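Kokel hand gripper build: FAQ

Last updated August 17, 2023

Same questions keep landing in the inbox so, answers. Will add more when there's time.

What is Kokel?
A two-finger gripper you hold and squeeze. Built on shared benches at the Drolgate workshop. You do a job with it by hand, record the job, use the recording to teach an arm. Files are free, build your own.

Do I need a robot arm to start?
No. Build the hand unit first. Plenty of people stop there for months. Arm mount is a separate download.

How long does a build take?
Printing is the slow part, 40 hours on the Trellport machine if you do all the parts at the normal setting. Assembly is one evening. Two if you put the springs in backwards (check the arrow on the drawing).

What does it cost?
Under 100 dollars in parts if you already have a printer. Camera not included in that.

Which screws?
M3 x 8 everywhere except the hinge. Hinge is M3 x 16. Do not use the long ones in the body, they hit the slider and you'll think the slider is bad.

My fingers don't meet at the tips.
Usually one of these:
- pad glued on at an angle
- leftover support plastic in the hinge
- old finger file from January, get the new one
Fix the hinge first, it's nearly always the hinge.

Can I print the fingers in something softer?
Fingers no, pads yes. Soft fingers bend sideways and the pads slip past each other.

How long do the pads last?
We swap ours at 1000 squeezes or when they get shiny. Glue says 24 hours, give it the full time.

What's a Hettiarachchi block?
Workshop name for the little wedge behind the slider. Takes up the slop. Optional but print it, its tiny.

What should I practice on?
Cloth. Hard boxes are too easy and teach you nothing about your grip. Start with one small cloth on a plain table. Pinch the middle, lift a little, set it down, again. Then two people, one gripper each, same table. Keep your elbows in. 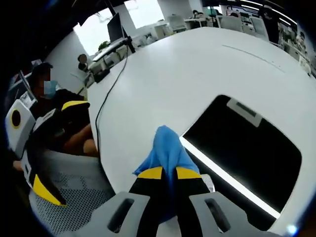

The cloth slides out when I lift. Why?
Pinching too little of it. Go in lower and get a proper fold between the pads before you close. If it still slides, wipe the pads with a damp rag and let them dry. No alcohol, it eats the glue.

Can I sell ones I build?
Yes. Leave the name on the body and link back to the files.

Where do I report a bad file?
Use the form on the downloads page. Say which part and wich version, photo helps.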